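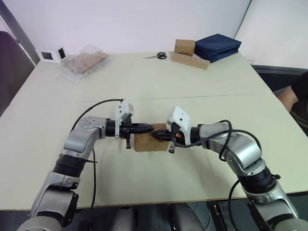 Home | Products | Carton Sizes | About Us | Contact

About Vudesent

Vudesent supplies small plain cartons to mail-order sellers and repair shops. The catalog lists 474 sizes, all unprinted. Orders ship flat, in bundles of 23, with the inside dimensions given on the bundle label in inches.

The company started as the packing department of Clestico and became a separate firm in March 2011. It has 18 employees in one building, which holds cutting, storage and the packing tables.

Sizes are checked against the item to be packed. Customers may send a sample part, and a trial carton is returned within 11 working days. Inserts and dividers are made under the Flovanura name and are sold separately. Minimum order is one bundle per size.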